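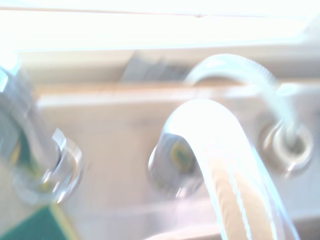
A beige sink deck and the ledge under a kitchen window.

Cleaning and Resealing the Sink Deck
Updated 4/24/23

Most leaks blamed on the drain start at the top of the sink. Water sits at the base of the faucet, works past a worn gasket, and runs down the supply lines into the cabinet. The first sign is often a stain on the cabinet floor directly under the faucet shank.

Finding the leak

Dry the deck and the underside completely. Lay paper towels on the cabinet floor. Pour half a cup of water around the faucet base with the faucet off and wait ten minutes. Damp towels at this stage point to the base gasket or the rim seal. If they stay dry, run the faucet and check the supply connections, then fill the bowl and check the drain.

Removing mineral scale

Hard water leaves a white ring where the faucet meets the deck. Soak a strip of cloth in plain white vinegar, wrap it around the base, and leave it for 20 minutes. Lift the softened scale with a plastic scraper. Rinse twice. Do not use vinegar on marble or limestone, and do not leave it on brass or nickel finishes longer than stated. Never combine it with bleach.

Light-colored composite and enamel decks show gray metal marks from pans. A paste of baking soda and water removes most of them. Rub with the grain of the surface if there is one. Steel wool leaves particles that rust, and it dulls enamel permanently.

Resealing the base

1. Shut off both supply valves and open the faucet to release pressure.
2. Disconnect the supply lines. Keep a shallow pan underneath.
3. Loosen the mounting nuts with a basin wrench and lift the faucet.
4. Scrape off old putty or silicone. Wipe the deck with rubbing alcohol.
5. Fit a new gasket, or run a 1/4 inch bead of silicone if the faucet was made without one. Plumber's putty stains stone and can attack some plastics.
6. Set the faucet, tighten the nuts by hand, then give each a quarter turn.
7. Wipe off the excess and leave the sink dry for 24 hours.

The Volis 122 gasket fits most single-hole faucets. The Husar basin wrench reaches nuts in a deep cabinet better than the Vokel model, which has a shorter shaft.

Window ledges behind the sink

Splash water collects in the joint between ledge and deck. Recaulk when the bead cracks or pulls away. Painted wood ledges need a coat of semi-gloss every few years, with the end grain sealed first.

Related: Clearing a Slow Drain, Replacing a Sprayer Hose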